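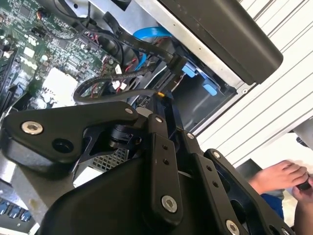

Stop renting me my own save files

by Jucélia Brito
337 shares | 124 comments

Cloud saves used to be a nice extra. You bought a game, it kept a copy of your progress somewhere safe, done. Now it's the thing they hold over you when the subscription runs out.

Latest one to do it is Rostden. Quiet change to the terms in February, no email that I ever got. Let your membership lapse and your saves get locked. Not deleted, they're careful to say that. Locked. Pay again and you get them back. Fine print says they keep them 200 days and after that, who knows.

I have 3,314 hours in Alluver. Yes, I know. Most of that is one farm, one character, one very stupid bridge I've rebuilt more times than I want to admit. I'd be upset to lose it. Rostden knows I'd be upset to lose it. That's the business model.

The usual defense is storage costs money. OK. How big is a save file? Mine is smaller than a phone photo. They will happily send me a huge patch for a hat I didn't buy, and that costs me nothing, but the tiny file with my name on it needs a monthly fee. Come on.

Second defense, "just keep a local copy." On PC, sure, if you know which folder and the game doesn't encrypt it. On the Priter handheld you can't even see the folder. No export. Plug in a USB stick and it offers to store screenshots. Screenshots! 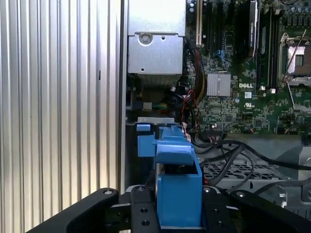
Dell desktop with the side open, blue plastic bits and all.

PC people get smug about this and they shouldn't. Half the new launchers sync first and ask later. A friend came back from a trip, opened Haddadin on her old desktop, and it pulled down an empty cloud save right over the good one. No warning box. Support told her to check her subscription status. She hadn't played in months, what did they think the status was.

What I want isn't complicated. An export button in the menu, on every platform, free. A plain file I can put on a drive. If I quit paying, let me download my stuff for a while first, and send an actual email with an actual date in it. Charge for the syncing if you have to, I'd probly still pay. I like syncing. I just dont want to be paying out of fear.

And reviewers, please start putting this in reviews. We get paragraphs on frame rate and not one line on what happens to your progress when the card on file expires. Should be right up top next to the price.

I canceled Rostden last night. The bridge is still up there somewhere.

124 comments | Share this

Last updated: February

Contact | Copyright | Back to top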